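# Chapter 7: The Log Says It Went Fine

One June, a small firm called Nadel put a sorting program named Tarar through its acceptance test. The task was to pick a named object off a cluttered kitchen counter, in simulation, and lift it clear. Tarar ran the task 100 times and reported 100 successes. There was cake.

Rosemarie Dreßler, who had been asked to sign the report, missed the cake because she was watching the replays. In 46 of them the gripper rose with the wrong object, with two objects at once, or with nothing but a firm opinion. In one run it pushed its target off the counter, closed on a leaf, and filed the result under "success, no remarks."

The program was telling the truth as it understood it. Its grip check asked a single question: when the fingers stopped moving, were they still apart? If the gap was anything above zero, something had to be between them, and if something was between them, it must be the thing that had been asked for. The first half of that argument is weak. The second half is the subject of this chapter.
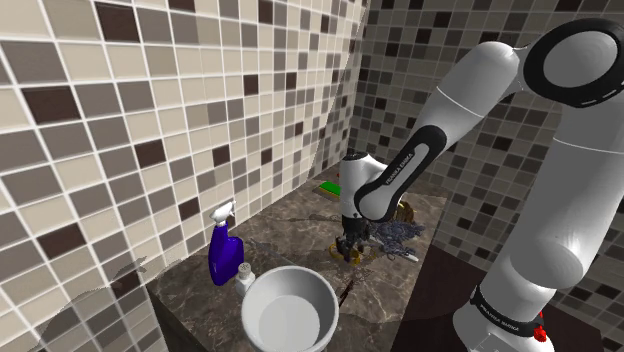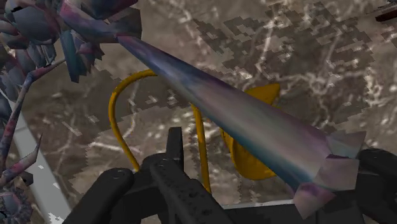 **Figures 7.1 and 7.2.** Work on a simulated counter. The first view takes in the arm and the white bowl; the second is close in, with a plant near the gripper and yellow parts below its tube-shaped bloom.

Clutter makes this fault easy to commit and hard to notice. On a bare table, a gripper that closes on something has a decent chance of having closed on the right thing. Put a few neighbors next to the target and the same reading can mean several things, most of them bad.

Myroslav Vasylenko, who wrote the check, defended it for most of an afternoon. He then raised the minimum gap to 18 millimeters, which fixed the leaf and broke every thin object in the test set. His next repair set the closing force to 45 newtons, on the theory that a real grasp would hold. It held. So did the wrong ones, only harder.

On a simulated counter all this costs a little pride. The same check was already scheduled to go onto a real arm at Torex, where people would be reaching into the bins.

## 7.1 What a Sensor Knows

We begin with the finger gap, which is a distance and has never claimed to be anything else. Before reading on, write down every situation you can think of that would leave two fingers partly open. Dreßler's own list ran to a page and a half, and she later found she had left out a jammed finger.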